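3.2 How people talk about clothes they've stopped wearing

I went into the Kernelstead interviews expecting to hear about money. What I got, over and over, was storage. People keep trousers they haven't put on in years (I do it too, so no judgement), and they have a whole vocabulary for it: "resting," "waiting," "gardening ones." I coded all of these as deferred garments, a term I've borrowed from the Viswood wardrobe study and stretched a bit.

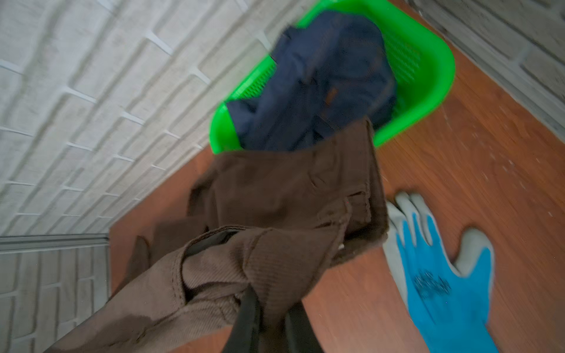

Deferral isn't the same as hoarding, and I want to be careful with that. Most of the people I spoke to could tell me what would need to happen before the thing got worn again — a zip, a hem, a smaller waist, a colder winter. Denim came up more than any other fabric, and it was the one people felt least guilty about keeping. Jeans are allowed to look tired. 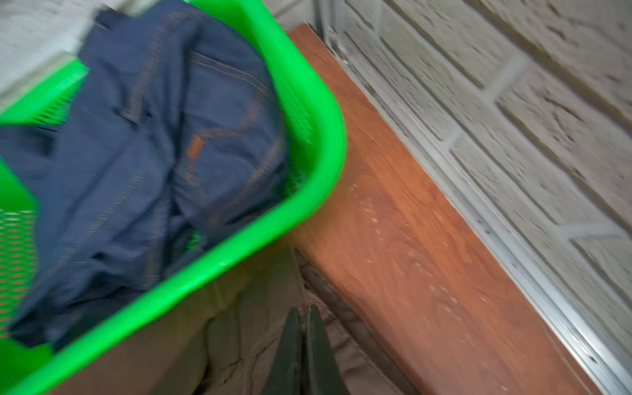

Figure 2. Dark blue jeans in a green laundry basket.

Wool and corduroy got a rougher go. Folks called them fussy, or said they belonged to an earlier version of themselves, and I found those parts of the transcripts quite moving!

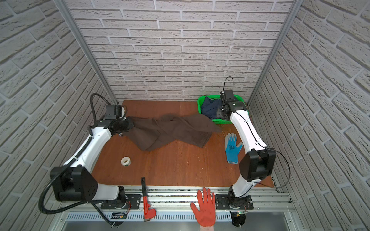 The Plandon group reads this sort of talk as plain thrift. I half agree, though thrift doesn't explain why the same people bought replacements while the old pair sat folded in the cupboard. I'll come back to the replacement question in Section 5, along with the follow-up interviews planned for March 2027.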